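Plestungate Laboratory Reports
November
By Hélène Boychuk, Linnea Åberg and Ieva Vasiliauskas

Print this page | E-mail this page

4. Failure analysis

4.1 Unreported loss of grip during transfer

The most serious fault recorded during the Hovland trials was a loss of grip that the control software did not report. In these cases the object left the fingers during a transfer, but the arm carried on with its planned motion and opened over the target as though the object were still held. The log entry was then written as a completed placement. Of 121 transfers attempted in the November block, 98 ended with the object in the target container. The remaining transfers were reviewed by hand by the second author, and the review was repeated independently by Giorgia Ruggiero of the Drorken group, who had no part in running the trials.

The cell houses two arms that share one work surface inside a dark enclosure. The enclosure was chosen to keep stray light from the windows of the Rirnham building out of the wrist camera images. Each gripper estimates the state of its grasp from finger position alone. A grasp is accepted when the fingers stop short of their fully closed position, and the same test is meant to run throughout the transfer. Figure 7 shows work in the cell, with two views from the wrist and one of the shared surface.

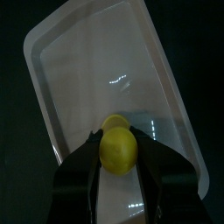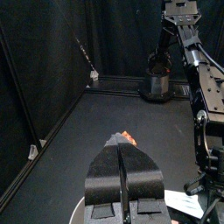
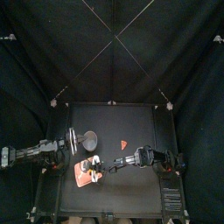
Figure 7. Handling of small objects in the two-arm cell. First: a yellow, lemon-like object held between black fingers over a white tray. Second: a small orange object held at the fingertips, with the second arm at right. Third: both arms over the shared table.

4.2 Cause of the fault

The fault was traced to the way in which the finger position was sampled while the arm was moving. The grasp test ran at the expected rate when the arm was at rest. Once a transfer began, motion commands took priority on the same channel, and the position reading was refreshed only when the arm slowed down. The controller therefore worked from an old value for most of the path. If the object slipped out early, the stored value still indicated a good grasp, and the release step began before a new reading could be taken.

The size of the contact area made the fault more or less likely to matter. A rounded object held low between the fingers has a fair amount of surface on either side and tends to stay put under modest acceleration. A small piece held near the tips has much less, and a slight error in the approach leaves it poorly seated. The delayed reading was present in both cases, but it caused harm only where the grasp was already weak.

We first suspected wear on the finger surfaces. The fingers were replaced after 3860 closing cycles and the loss of grip continued, so wear was ruled out as the main cause.

4.3 Safety considerations

A dropped object of this size is a minor hazard in itself. The concern is what the other arm does next. The two arms plan their paths from a common record of where each object is believed to be, and a false entry in that record may send the second arm to a place that the first has not cleared. This occurred in 2 transfers. The arms came into light contact on both occasions, and the force limit stopped the motion. No one was inside the enclosure and no parts were damaged.

Following a review led by Edeltraud Moser, the finger reading was moved to a separate channel and given a time stamp. The controller now halts both arms if the reading is older than the permitted limit. An arm that has halted in this way must be released by the operator at the panel, and the object record must be confirmed by eye before work resumes. Automatic restart has been disabled in all cells of this type at Rirnham until the revised software has completed a full block of trials.

Contact: Reports Office, Plestungate Laboratory, Rirnham | Copyright Plestungate Laboratory | Back to top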